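Notes - reissues talk, Nernport library, upstairs room
30 May 2025
Mali Watkins

READ SLOWER THAN LAST TIME. Water on the left. Laptop sound out goes to the wall plate, not the desk one.

Start

Hi, thanks for coming up the stairs. Quick hands up - who still has a CD player plugged in? OK. Who has a DVD player plugged in? Fewer I bet. Keep that in mind, the box I'm on about needs both.

Talk is on the Kallside reissues. Mainly the three disc Gestari set, the one with the live DVD. Then what happens to a small band's back catalogue when the label goes under. Then I play you two versions of the same song and you tell me which is the remaster.

Don't do the long story about finding it in the op shop. Short version: five dollars, wrong disc in tray two.

Who Gestari were

Four piece. Formed at Koyama, the music college, stayed together after. Kenta Onishi guitar and most of the words. Shigeru Matsuda bass. Itsuki Minami keys and the high harmony everyone thinks is a woman. Sadao Arai drums.

Three studio albums on Kallside, one live EP, a stack of B-sides. Never big. Big enough to tour the coast towns and fill a 300 seat hall on a good night.

Say the name right. Jes-TAR-ee. I've been corrected.

PLAY track one, first 40 seconds, fade it, don't just stop it

What you're hearing - Arai is way back in the room. One mic over the kit, maybe two. That's the original CD master. Quiet by todays standards. Turn it up and it's lovely.

The first best-of

Kallside put out a single CD first. Fifteen songs, no notes, picture of a jetty. Sold ok. Fans were cross because it used the radio edit of "Harbour Light" and chopped the organ intro, which is the whole point of the song for a lot of people. Me included.

Then a double. Same first disc, still the radio edit (!!), second disc of B-sides and the EP. So if you bought the single you had to buy it again. Old trick. Every label did it. Let people groan here.

Then the three disc. Pressing of 1,525 according to the sticker on mine. I've never found out why such an odd number. If somebody in the room knows, please come and see me after.

What's in the box

Disc one, best-of, finally with the full "Harbour Light". Six minutes 10.

Disc two, B-sides, EP, two demos. The demos are Onishi on his own with a cassette recorder. You can hear a kettle on the second one. Don't play it all, it's long. Play the bit from 1.15.

Disc three is the DVD. Seven promo clips and a concert from a February tour, 80 minutes, filmed in Nernport. Yes, here! At the old Civic, before it was flats. Pause for that, some of them will have been at the show. Ask who. If someone was, let them talk, cut the section on packaging.

About the DVD - it's PAL, region free. Means it should play on anything sold here. Sound is plain stereo or a surround mix. Surround mix is not great, the crowd is in the back speakers and they clap out of time with the front ones. Use the stereo.

Concert highlights, just say these, don't play the lot:
 - opening run of three with no talking
 - Minami's solo, the one with the wrong chord he leaves in and plays again so it sounds meant
 - Arai breaking a stick and getting another without missing the beat
 - the slow version of "Ferry Road". Best thing they ever did, I'll argue with anyone

PLAY concert "Ferry Road" from the start, let it go to the second chorus. Lights down for this one, switch is behind the door.

Give it a second after. Don't talk straight over the end like in rehearsal.

Packaging (cut if running late)

Fold out card sleeve. Nice to look at, horrible to use. Discs slide straight into the card, no inner sleeve, so every copy you find secondhand has scuffs. Check disc two especially, it's the tightest slot. Booklet is 27 pages if you count the inside cover, and that's how the booklet counts it. Essay is unsigned. Photos are good, small, mostly backstage. Credits get Matsuda's name wrong on one page and right on another.

Pass my copy around. ASK FOR IT BACK.

Remaster or not

So the double and the three disc have different masters even tho the tracklist on the back looks near identical. How to tell:

Look at the length of track four. Longer one is the newer master, they left more of the fade.

Listen to the cymbals. Newer one is brighter. Some people love it. I find it tiring after half a side - well, half a disc.

Listen to how loud it is compared to whatever you played before. The newer one jumps out at you. Loud isn't the same as better, your ear gets fooled every time, match the volume by hand before you decide.

PLAY version A then B. Same 30 seconds. Hands up for which is the remaster. A is the old one. DON'T say so before the vote, did that last time.

Somebody will ask about vinyl. There was none for the first two albums, CD and cassette only. Third album had a small vinyl run and it's dear now. I don't own one. I'd like to.

Somebody will ask about streaming. Patchy. Albums two and three are up, the first comes and goes. None of the B-sides. The live DVD audio isn't anywhere that I can find, so the box is the only way to hear that "Ferry Road".

When Kallside closed

Keep this bit short, it gets gloomy. Label closed, stock was sold by the carton, tapes went into storage. Band got the rights to album three back after a lot of letters. One and two are still tied up. Onishi wrote most of the letters himself, by hand, and kept carbon copies.

Point to make: a reissue depends on somebody still having the tapes AND somebody having the right to use them. Plenty of good records have one and not the other.

Also the promo clips. The clips on the DVD come off broadcast tape, you can see the lines at the top on two of them. Originals lost, as far as anyone's told me. Clip for "Salt Stairs" is missing the last few seconds and they've just frozen it. Still worth having.

SLIDE
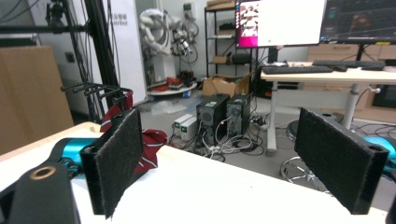
Felt pads and the striped red cloth.

Looking after what you've got

Leave this slide up while you do the tips.

Wipe a disc from the middle straight out to the edge. Not round and round. Soft clean cloth, bit of water if its sticky, let it dry before it goes near a player.

Don't write on the label side with a ballpoint. The label side is the fragile side, people get that backwards.

Store upright, out of the sun. Not in the car. I know. Me too.

For card sleeves like the Gestari one, buy plain paper or poly inners, put the disc in that, and tuck it behind the booklet. Won't fit back in the slot but at least it's not getting scratched.

If a DVD skips, try it in another player before you bin it. Mine stuck at the same place in song nine on the lounge room machine and played straight through on my sister's.

Rip your CDs if you can. Keep the discs anyway. Write down which pressing the files came from or you'll never remmeber.

Buying one

Secondhand only now. Ask the seller three things - is the DVD there, is the booklet there, what's the length of track four on disc one. If they won't answer the third they probably haven't opened it. Might still be a good copy. Offer less.

Don't pay silly money for "sealed". Shrink wrap is easy to redo.

Market at the showgrounds has a couple of good CD stalls, go early. The shop on the corner near the station gets boxes in now and then and doesn't always price them up properly. I'm not telling you which corner (look at the front row, half of them know).

Questions

Ten minutes tops, room gets locked. If nobody asks anything, ask THEM for a favourite live album and write the answers on the board.

Likely ones:
Are they still playing? Matsuda and Arai do the odd night together. No full band shows that I've heard of.
Will there be another box? Don't know. Would need albums one and two sorted first.
Best place to start? Album two, start to finish, then the concert.
Is the essay any good? Bits of it. Skip the first page.

End on "Harbour Light", full version, play it while people pack up the chairs. Get the box back. Get the extension lead back too.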